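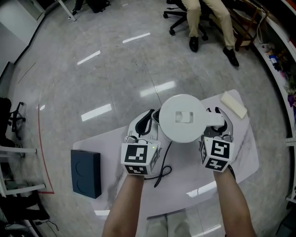 Clearing off the marbled table

March 2025

I finally got to the round-cornered table this week. It's the one by the open floor, white with gray veins, and it collects whatever people are carrying when they walk past. Kamran Sial put a charger on it in August and that was the start of it.

My rule was that everything gets picked up once and goes somewhere. The white thing with the round flat top and the short arm took the longest. It has a black cable that won't stay coiled, and it always ends up looped across the middle of the table where you want to put your elbows. I wrapped the cable twice, gave up, and used a strip of hook tape from the Dusach roll in the drawer.

The navy box was easier. I like that box – it stands up on its edge without tipping – so it gets to stay, but against the wall. The cream block that looks like a sponge went in the bin with the other cleaning stuff. Sadia Sandhu says it's hers. She can have it back whenever she wants it.

The tall white container is next. It's smooth and shiny all the way up, which means it shows every fingerprint, and I wipe it down with a dry cloth before I put it on a shelf. Glass cleaner left streaks the last time I tried it.
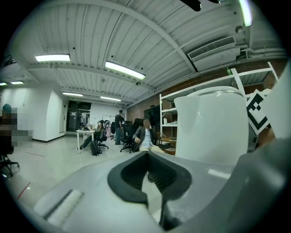

Where it all goes now

I bought a shelf unit from Ovham that holds 200 pounds, far more than I need. Bottom shelf is for anything with a cord. Middle shelf is tall containers, lids on. The top one is for boxes, and I'm leaving half of it open so there's room when the next delivery comes.

Labels are still to do. I have a Zaidi label maker but no tape for it, and the store only had the wide kind. I'll pick some up on Saturday and do the cords first.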